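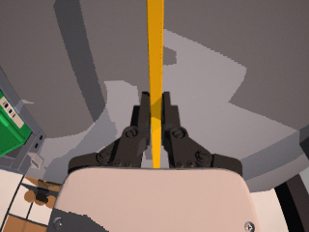
회색 앞에 선 노랑. 위쪽은 호박색에 가깝고 아래로 오면 더 환함

올겨울 배색뜨기는 노랑이랑 회색으로 갑니다!! 작년에 남색만 붙들고 있던 사람 맞습니다. 진행 상황 타래로 쭉 이어볼게요.

도안은 플로렌시오 발카르셀의 '몬토야'라는 요크 스웨터예요. 목에서 시작해서 아래로 내려가는 톱다운이고, 요크에 작은 마름모가 줄줄이 이어지다가 가슴쯤에서 점점 흩어져요. 흩어지는 부분이 진짜 예쁨. 처음 봤을 때 도안 페이지를 닫았다가 다시 열었다가 했어요.

실은 클루닉 모 100%. 손에 감으면 살짝 까슬한데 저는 배색엔 이런 실이 좋더라고요. 매끈한 실로 하면 뒷면 실이 자꾸 미끄러져서 무늬가 벌어지는데 얘는 서로 꽉 붙잡아줘요. 세탁하고 나면 확 순해진다고 해서 스와치부터 빨아봤는데 정말 순해졌어요(목에 대고 한참 있었음).

스와치 얘기 나온 김에. 배색 스와치는 꼭 원통으로 떠주세요. 저 예전에 평면으로 떠놓고 게이지 맞는다고 좋아하다가 몸통이 갑옷이 된 적 있어요. 안뜨기 단에서 손이 느슨해지는 타입이라 원통으로 뜨면 게이지가 완전히 달라져요.

원통 스와치 뜨는 거 귀찮으신 분은 줄바늘로 겉면만 뜨고, 실을 뒤로 길게 늘어뜨려서 다시 오른쪽 끝으로 가는 방법도 있어요. 뒤가 해초처럼 되는데 재는 데는 아무 문제 없습니다.

색 고르는 게 제일 오래 걸렸어요. 노랑은 금방 정했는데 회색이… 회색이 이렇게 많을 일인가요. 실가게 선반 앞에서 밝은 회색 들었다가 짙은 회색 들었다가, 결국 노랑 한 볼을 들고 돌아다니면서 하나씩 대봤어요. 사장님이 의자를 갖다주심 ㅋㅋ

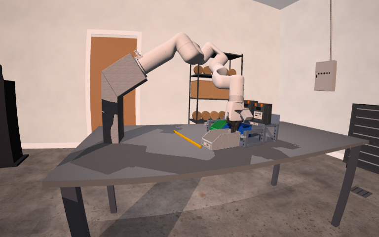
회색은 옆에 뭐가 오느냐에 따라 딴 색이 되더라고요. 실 한 볼만 보면 그냥 회색인데 갈색 기가 도는 회색 옆에 두면 갑자기 차가워 보이고, 까만 실 옆에 두면 뿌옇게 떠요. 여기 테이블 상판이랑 바닥만 봐도 그래요. 상판은 평평하게 짙은 회색이고 바닥은 회갈색으로 얼룩얼룩한데, 말로는 둘 다 '회색'이잖아요. 저는 바닥 쪽으로 골랐어요! 멜란지처럼 색이 섞인 실이라 노랑이 위에 올라가도 덜 쨍하고, 단색 회색보다 훨씬 폭신해 보여요.

색 조합 고민될 때 하는 거 하나. 실 사진을 흑백으로 바꿔보세요. 두 색이 흑백에서 비슷한 밝기로 나오면 떠놓고 나서 무늬가 안 보여요. 제 첫 후보였던 밝은 회색이 딱 그랬어요. 눈으로 볼 땐 노랑이랑 완전 다른 색인데 흑백으로 바꾸니까 마름모가 통째로 사라짐. 사기 전에 해봐서 천만다행.

그리고 배색뜨기에서 어느 실을 아래로 잡느냐, 이거 진짜 중요합니다. 아래쪽에서 올라오는 실이 코가 조금 더 크게 나와서 무늬가 앞으로 튀어나와 보여요. 저는 노랑을 무조건 아래로. 중간에 쉬었다가 다시 잡을 때 바꿔 잡으면 그 단부터 티가 나니까 바늘 옆에 포스트잇 붙여놨어요. "노랑 아래!!"

그래놓고 바꿔 잡았습니다. 그것도 밤에. 다음날 아침에 햇빛에서 보니까 마름모 윗부분이 시무룩해요. 풀었어요.

두 번 풀었어요. 두 번째는 도안을 한 단 건너뛴 거라 변명도 못 함. 그래도 푸는 거 은근 재밌지 않나요? 꼬불꼬불해진 실 감고 있으면 마음이 착해져요.

안젤모 알카라스 님이 예전에 올려주신 팁도 이번에 드디어 써봤어요. 뒷면 실이 길게 넘어갈 때 바로 윗단이랑 같은 자리에서 감아주지 말고 한 코씩 어긋나게 감기. 같은 자리에서 계속 감으면 겉에서 세로줄처럼 비쳐 보이거든요. 회색 바탕에 노랑이라 더 잘 비치는데 어긋나게 하니까 말끔해요. 안젤모 님 감사합니다ㅠㅠ

오늘 아침 기준 한 단이 155코. 한 단 도는 데 커피 한 잔이 다 식어요. 그런데 마름모 한 줄이 완성되는 단에서는 속도가 미친 듯이 빨라짐. 다음 줄이 보고 싶어서요. 배색뜨기 하시는 분들 이 기분 아시죠? "이 단만 하고 자야지"가 세상에서 제일 안 지켜지는 약속입니다.

질문 주신 분 계셔서 답해요. 배색뜨기 처음이면 스웨터 말고 모자부터 추천드려요. 원통이고, 작고, 게이지가 좀 틀어져도 가족 중에 누군가의 머리에는 맞아요. 저는 세 번째 모자쯤에서 손이 풀렸고 그 전 모자들은 무늬가 다 쪼그라들었는데 따뜻해서 지금도 잘 써요.

바늘은 나무 씁니다. 금속은 저한텐 너무 빨라서 코가 우르르 도망가요. 실은 양손에 하나씩 들고 떠요. 왼손에 노랑, 오른손에 회색. 처음엔 오른손이 꼭 남의 손 같은데 며칠 붙잡고 있으면 어느 순간 리듬이 생겨요. 그 순간이 너무 좋아서 저 혼자 거실에서 소리 질렀음.

이제 소매 코 나누는 데까지 한 뼘 남았어요. 11월 안에 몸통 들어가는 게 목표! 밑단을 고무단으로 할지 돌돌 말리게 둘지 아직 못 정했는데 의견 있으시면 답글 주세요. 고무단이면 회색만 할지, 끝에 노랑 한 줄 넣을지도요. 저는 지금 노랑 한 줄 쪽으로 많이 기울어 있습니다.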